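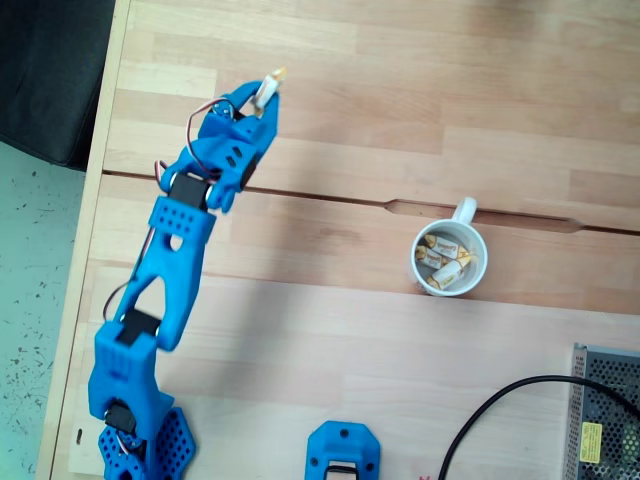

Walk-in interviews at Malleck College: your questions

Which posts are open?
Lecturer and senior lecturer in civil engineering, electrical engineering and mathematics, plus one administrative officer based at the Clolberg site.

When and where are the interviews?
On 26 May 2018 at the Furnival Building, Daltitgate. Registration opens at 9.30 am and closes at noon. If you are in the queue by noon you will be seen.

Do I need to apply beforehand?
No. Fill in the form at the desk.

What should I bring?
Your CV, original certificates, one set of copies, photo ID and 2 passport photographs. Originals are handed back the same day.

What qualifications are needed?
A master's degree in the subject for lecturers. Senior lecturers also need five years of teaching. For the administrative officer, any degree will do, with office experience.

How long is the interview?
Lecturing candidates give a 15 minute talk on a topic of their choice and then take questions. There is a whiteboard and a projector.

Are travel costs paid?
Only for senior lecturer candidates, on production of receipts.

When would I start?
Most posts begin in October. The administrative officer is wanted sooner.

I can't come on the day. Can I send my CV?
Yes, by post to the Staff Office at Furnival Building. Postal applications are looked at only if a post is left unfilled.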